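Search this site All volumes Go

4.3 Edge tracking from the wrist views

The sheet tracker runs on each wrist stream separately and passes its result to the planner, which we call Kotian. For every new image it returns a set of line segments, a label for each segment (sheet edge, fold or other) and a confidence value. Kotian takes these, together with the joint readings from both arms, and decides whether to carry on with the current motion, slow down, or stop and ask for another view.

Our earlier release, Hivutham, found segments with a fixed brightness threshold. This was good enough on the plain bench at Clendton, where the tracker was first written. When we moved the software to the Stisport site we kept the old threshold for the first batch of recordings so that the two could be compared. The full set holds 600 recordings, of which 277 include at least one fold. We set aside 71 for testing and did not look at them while tuning. 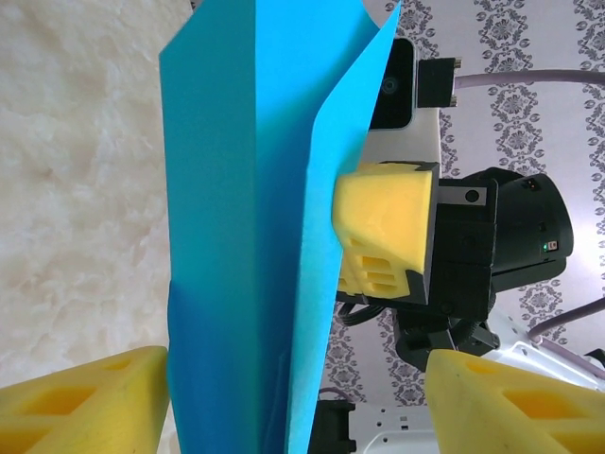
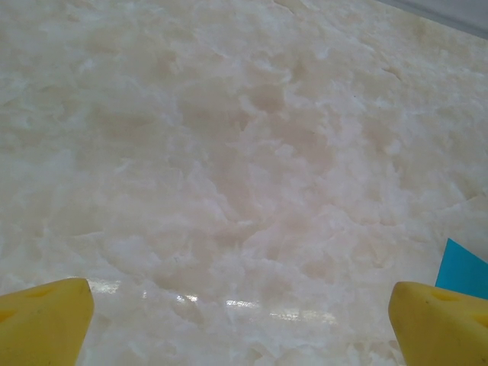
Figure 2. Two wrist-camera views with blue sheet material in sight.

Threshold choice was the first thing we changed. A single brightness value cannot serve both a matt sheet and a polished surface, so the current version works on hue first and uses brightness only to refine the position of a segment. The second view in Figure 2 shows the kind of input that caused trouble: the glare between the fingers breaks up into short bright bars, and the old code returned several of these as sheet edges. The cloudy pattern of the surface added more short segments. The blue corner at the right has straight sides and a strong colour, and the hue step is meant to keep such a corner while dropping the glare. We also mask the fingers of the camera's own gripper, using a fixed outline for each opening width. The mask is stored with the calibration file and has to be made again if a finger is changed.

Folds needed a separate rule. In the first view the sheet stands upright in a tall V, and the edge of its right panel is a paler blue than the rest. A tracker that asks for one even colour will split a panel like this into two objects. We therefore allow the hue to drift along a panel, provided that the change is gradual, and join panels that share a fold line. The other gripper's yellow fingertip is pressed against the sheet in the same view. As the own-finger mask does not cover it, its outline is predicted from the joint readings of the other arm and removed in a second pass.

Kotian treats a missing segment and a doubtful one differently. If a segment is missing, it holds the last estimate for 2 images and then stops the arm. If a segment is doubtful, it lowers the speed limit and keeps going. Both limits can be set in the configuration file. We left them at the same values for all the tests reported in Section 5.

Reader comments

h_mistry: Is the second masking pass run when the other arm is out of view? I could not find this in the text.

Hema Unnithan (author): It is skipped. The check comes before the outline is drawn, so there is very little cost.

tolland: Please put the hue drift limit in the parameter table. I had to look for it in the code.

Contact Terms of use Copyright the authors Back to top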